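Home News Food Homes Money Opinion
Search this site Go
November
By the Homes desk

The table that never needs oil, and other promises

The showroom in Ellham smells of lemon and new carpet. The man who has agreed to talk to me has sold dining tables for most of his working life, and he asked me to leave his name out because he would like to go on selling them. I had come to ask about the new "lifetime finish" that Uvodis puts on its tables. The card on the display model says it will resist heat, wine, children and time.

"Time is a big one," he said. "I'd want to see the test for that."

I asked whether he had seen any test at all. He had seen a leaflet. It gave a figure of 1504 wipes with a damp cloth, after which the surface was described as "like new." He pointed out that a family with small kids could get through 1504 wipes in a year and a half, and that the leaflet did not say what happened on wipe 1505.

The table costs $839. A plain one of the same size, across the aisle, is a good deal less. I asked him what the extra money bought.

"A nicer card," he said. Then he took that back a little. The finish does feel smoother, he told me, and he has had fewer complaints about rings from coffee cups. But fewer than what? He keeps no list. The store keeps no list. Uvodis, when I wrote to ask, sent me the leaflet.

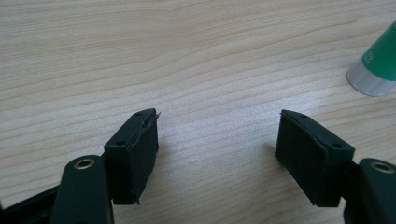 Wavy grain on a pale tabletop.

We moved on to veneer, a word that still makes shoppers nervous. He thinks the fear is overdone and says so to customers, who mostly do not believe him.

"They knock on it," he said. "I don't know what they think the knock is going to tell them. I've been knocking on tables for years and I couldn't tell you either."

What he does tell them is to look at the edges and underneath, and to ask how thick the top layer is. A thin one can be sanded once if you are careful and not at all if you aren't. I asked how many of his customers ask about thickness. He laughed and said three, ever, and one of them was a carpenter.

I was less willing than he was to let the trade off the hook. If thickness matters so much, why is it not printed on the card, in the space now taken up by the word "heirloom"? He said that was fair. He also said that if he started writing his own cards he would be looking for a new job.

Then there is the care kit. Brurura makes the one sold at the register, a bottle and a cloth in a drawstring bag, and the staff are told to offer it with every table. That includes the table that, by its own card, needs no care. I read him both labels and waited.

"Yes," he said. "I've noticed that."

Does he offer it anyway? He does. He uses dish soap and a soft rag at home – on a table he bought secondhand from a firm called Panicker that he believes has since closed. It has been through nine house moves and a flood in a basement. There is a burn at one end where somebody set down a pan, and he has never done anything about it except turn that end to the wall.

I wondered if that was a kind of sales pitch too, the honest salesman with the beat-up table. He didn't seem offended. He said I could think what I liked, and that he got paid the same for the chat either way.

Before I left I asked what he would buy today with $839 and an empty dining room. He walked me past the Uvodis model without slowing down and stopped at the clearance corner, where a floor model had a scratch across one leg.

"That, and I'd keep the change," he said. "Ask them to take more off for the scratch. They'll say no the first time."

I asked them. They said no. I did not stay to try again, so I can't tell you whether the rest of his advice holds up.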